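On the Keeping of a Packed Lunch

January 2019

It has been the practice of this blog to open each year with a matter of household policy. Last year's entry concerned the airing cupboard and drew more correspondence than I was able to answer. The present entry concerns the midday meal, and in particular the question of whether a person in regular employment should carry it from home.

I have worked at the Situmero office for nine years. For the first five of them I bought my lunch at Fillau, the sandwich counter opposite the side entrance, and I have no complaint to make of the food. The bread was fresh and the staff were courteous. The queue, however, grew steadily after the upper floors were let, and on some days I returned to my desk with the sandwich still in its paper and the break already over. The cost had also risen. When I went through my bank statements one evening I found that I was spending more than 85 pounds a month at a single counter, and I resolved to make other arrangements.

The arrangements were slow to settle. A packed lunch requires that a decision be taken the evening before, when one is least inclined to take it. I began with leftovers and soon learned that not every supper keeps its character overnight. Rice with lentils does very well. Fried fish does not, and should not be opened in a shared room. Cold roast vegetables are acceptable if they are dressed in the morning. Soup I gave up after a difficulty on the number 120 bus which I do not propose to set out in full. 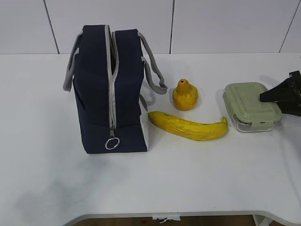

Lunch bag and lidded glass container.

On the subject of containers, I remain of the view that glass is to be preferred. It is heavier to carry, and those who walk a long way to work may reasonably decide otherwise, but it does not hold the smell of yesterday's onions. Lids should be washed separately and dried standing up. I would also advise against buying a large set. Most households make use of two or three sizes and lose the rest to the back of the cupboard, where the lids part company from the boxes within a month.

A word is due on shopping. I buy dry goods from Siddiqui on the corner, who will weigh out small amounts of chickpeas and barley on request, and vegetables from the market at Judau, where prices fall towards closing. Fruit I choose on the firm side – a ripe pear will not survive a morning among books and keys.

My colleague Lutfa Amarasinghe has asked whether the habit does not make for a lonely break. It is a fair point. The queue at Fillau was at least sociable, and I heard a good deal of office news in it. I have therefore kept one day a week on which I carry nothing and go across the road as before.

Readers who wrote to ask for the barley salad may expect it in March, when I shall have had time to measure the quantities properly. Letters about the airing cupboard are still being read in the order in which they arrived.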